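The Long Life of the Stone Counter
19 Oct 2019

The town of Fustcombe has cut and sold granite for generations, and most of its kitchens show it. Residents who inherit a stone counter seldom replace it. The Emerach Housing Trust, which maintains 66 older homes in the district, has now set out its policy on the care and repair of these surfaces.
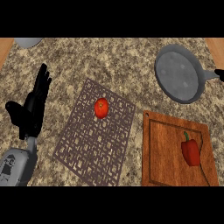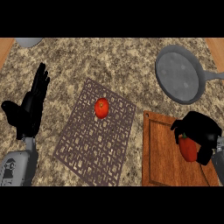 Speckled granite, with a pale grey bowl toward the back.

Negin Bakhtiari would like the policy to go further. The trust, she told its annual meeting in March, spends too much on polish and too little on sealing, and tenants are left to learn the difference after a stain has set. Her proposal, that every new tenancy begin with a sealed counter and a printed care sheet, was adopted without a vote.

Under the new rules, counters in the trust's homes will be checked every 3 years. Where water no longer beads on the surface, a sealer is to be applied and left to cure before the kitchen returns to use. Tenants are asked to clean with mild soap and warm water. Vinegar, lemon juice and scouring powder are not approved, whatever earlier leaflets may have said.

Repair is a more difficult matter. Small chips may be filled with tinted resin, and the trust keeps a list of approved fitters, among them Zarei and the older firm of Nadier. Cracks that run to the edge of a sink opening must be reported in writing. The trust will pay up to $1,830 toward each such repair and will consider larger sums where the stone came from the local quarry.

That quarry closed 40 years ago, and matching its color has become a trade in itself. Babak Mohammadi, head of property services, maintains a store of offcuts recovered from demolished houses. Pieces are released on application, and preference is given to homes in which the original counter remains in place. Application forms are available at the trust's office.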